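Section 4. Setting the two hands for cloth work

Read this section before the first garment task on a Skelter unit, and again after any change of fingers, cable or wrist bracket. Parts numbers are in Annex B.

4.1 Before you begin

1. Put the unit in Hold from the Jorko panel. Wait for the steady tone.
2. Check the cable loop at each wrist. It must have free length when the wrist is turned to both end positions. If the loop becomes tight, open clip 61 and give more cable.
3. Wipe the fingertips with a dry cloth. Do not use alcohol.
4. Load the grip file 178 for both hands. The file for rigid objects is too strong for thin fabric.

CAUTION: Keep your own hands away from the wrist brackets while the unit is in Hold. The arms keep their torque and can make a small correction without warning.

4.2 Two-hand hold on a soft seat

5. Lay one garment on the sofa seat. Leave it crumpled - a flat garment does not test the approach.
6. Stand the unit in front of the seat and start the routine Approach Both.
7. When the hands are at the garment, press Pause and look at both sides.

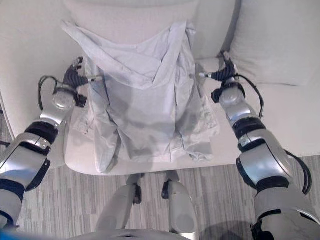 Fig. 4-1. Both hands at the sides of the garment, sofa seat position.

8. Compare the height of the two hands. If one hand pushes down into the cushion, raise its Z offset by one step and repeat from step 6. Soft cushions give way under load, so a value which was good on the table is usually too low on a sofa.
9. Write the offsets in the log sheet, with your name. H. Meireles collects the sheets for our site.

4.3 Pinch adjustment

The pinch is set for each hand separately. Begin with the left.

10. Open the Rai screen and set the closing limit to 1000. This is the start value, not the final one.
11. Run Pinch Single. The thumb should come in against the fingers with the fabric gathered between them. 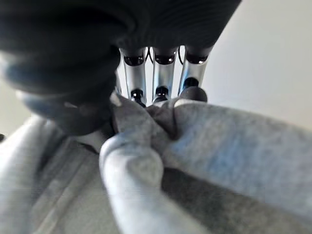 12. If the fabric slips out when the hand lifts, increase the limit in small steps. Do not go over 1045. Above this value the finger pads wear quickly and the fold can keep a mark.
13. If a finger stays behind the others, stop and check its joint before you change the limit. More force will hide the fault but it will not repair it.
14. Repeat steps 10 to 13 for the right hand.

NOTE: Thick knit and thin shiny fabric need different limits. Save each one under its own name in Drellura, otherwise the last value is used for everything.

4.4 Release and restart

15. Press Open Both and let the garment fall on the seat. Look for threads caught at the fingertips.
16. Leave Hold and wait until the arms are at rest.

Questions about this section: P. Angelovski, service desk. Text revised 10/05/2026.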